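2019-08-10

Quick one, kettle's on. Spent the evening on the Drulton cell again. Simulated cell, I should say, before anyone writes in about guarding. Same table, same yellow arm, new gripper settings.

What was wrong: every move down to the board finished 2 mm low. In the sim that means the fingers push into the wood and the physics goes mad. Kyu-ri Seo had a look at my file and spotted it in the time it took me to find a pen. I'd set the tool offset in the old file, then loaded the new one. Classic.

## Setup as it stands

- Base plate position left alone. Moved it in July, regretted it.
- Tool offset redone from scratch, measured to the fingertip and not the flange (yes, I know).
- Approach speed down to 12 per cent for the last bit above the board. Was 80. No idea why it was 80.
- Black arm on the pedestal: no jobs for it yet, leave the joints as they are.
- Cubes on or off the board, can and the other bits stay on the table in both. Gripper pointing down over the board each time:
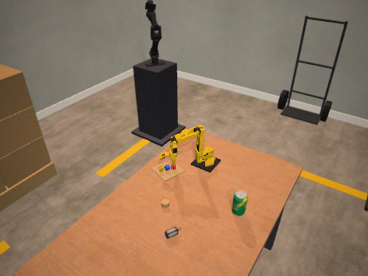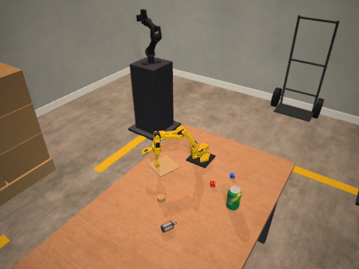
## Still to do

Wrist. It takes the long way round on some targets, nearly a full turn, and I dont trust it near the can. Going to put a limit on the last joint and see what the planner makes of that. If it sulks I'll add a waypoint above the board and be done with it.

Also need to rename the poses. I have home, home2, home_new and one just called "Yoon" which I dont remember making. Five minutes' work, been putting it off for weeks.

Saved the lot under Rodoment with the date in the file name, so teh old offsets can't creep back in. Backup to the other drive tonight, then bed. Will post the joint limits once I've got numbers I beleive.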